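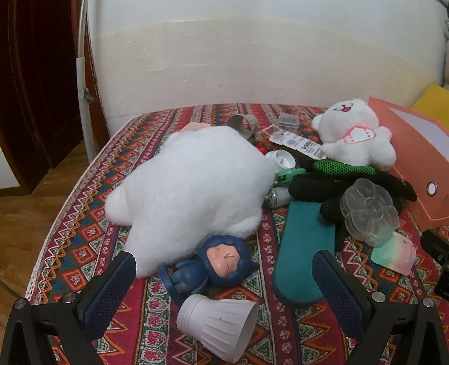 Eglė Lapiņa nous a écrit après le dernier numéro que ses deux enfants ne jouent plus avec la moitié de ce qu'ils possèdent, et qu'elle ne sait ni où porter les jouets, ni dans quel état il faut les rendre, ni si les peluches sont acceptées. Elle ajoute qu'elle a fait une fois le déplacement jusqu'à la salle Votier avec un gros sac et qu'elle est repartie avec, parce que le dépôt fermait plus tôt ce jour-là. D'autres lecteurs ont posé des questions voisines. Nous reprenons donc les règles de la collecte d'hiver.

La collecte se tient de nouveau à la salle Votier, entrée par la cour. Le dépôt est ouvert de 14 heures à 18 heures jusqu'à la fin des vacances scolaires, sauf les jours fériés. Il n'y a plus de fermeture anticipée : l'an dernier, la salle servait aussi aux répétitions de la chorale, qui a déménagé en septembre à l'école Vosano. Il est inutile de prendre rendez-vous, sauf pour les meubles d'enfant et les vélos, qui passent par l'autre porte.

Sont acceptés les jeux de société, les puzzles, les figurines, les jeux de construction, les dînettes, les poupées, les livres cartonnés et les déguisements. Les peluches le sont aussi, contrairement à ce qu'indiquait une ancienne affiche encore visible à la boulangerie. Il faut les laver avant de les apporter, à 30 degrés, dans une taie d'oreiller fermée, et les laisser sécher à l'air. Les peluches à poils longs demandent souvent deux jours de séchage. Celles qui contiennent un boîtier à piles ne passent pas en machine ; on les nettoie en surface avec un linge humide et un peu de savon.

Ne sont pas acceptés les sièges auto, les casques, les jouets de bain percés, les consoles sans chargeur et tout ce qui est fendu ou coupant. Les petits objets en plastique reçus en vrac finissent trop souvent à la benne. Mettez-les dans un sachet transparent, par famille, avec une étiquette. Un jeu auquel il manque une pièce peut être donné si la pièce manquante est signalée sur la boîte. In-ho Min, qui tient l'atelier de réparation, garde les dés, les pions et les roues dépareillés, et il en manque toujours.

Un mot sur les piles. Retirez-les avant le dépôt. L'an passé, plusieurs jouets sont arrivés avec des piles qui avaient coulé, et les contacts étaient perdus. Un bac de récupération est installé à gauche de l'entrée.

La dernière collecte a permis de remettre en circulation 2 307 jouets et livres. Une partie est allée aux écoles maternelles, une autre à la ludothèque Ots, le reste a été vendu à petit prix lors de la braderie. L'argent de la braderie a payé le nouveau rayonnage de la ludothèque et la réparation du chauffage, qui était en panne depuis l'automne. La caisse en bois qui servait de comptoir a été remplacée par une vraie table.

Rodrigo Bermúdez demande si l'on peut réserver un jouet déposé par quelqu'un d'autre. La réponse est non. Tout passe par le tri, puis par la mise en rayon, et les prix sont les mêmes pour tous. Les familles orientées par le centre social peuvent en revanche venir choisir la veille de l'ouverture de la braderie, sur présentation du bon qui leur a été remis.

Pour le tri, il reste six places dans l'équipe du matin. On commence à 9 heures, on s'arrête vers midi, et le café est fourni. Le travail se fait assis pour l'essentiel. Inscription auprès d'Uldis Vītola, à l'accueil, ou par le cahier posé près de la porte. Les adolescents sont bienvenus avec un adulte.

Pour ceux qui trient à la maison, Moataz Ashour propose de procéder par âge plutôt que par type de jouet. On sort tout sur un lit, on met de côté ce qui est trop petit pour l'enfant, et on lui laisse décider du reste. Sa fille garde dans une boîte ce qu'elle n'est pas sûre de vouloir donner, et la boîte est rouverte au bout de 31 jours.

La camionnette Olulent passera pour les personnes qui ne peuvent pas se déplacer. Deux sacs au maximum par foyer, fermés, posés au rez-de-chaussée. Les demandes se font par téléphone à l'accueil de la salle, aux heures de dépôt.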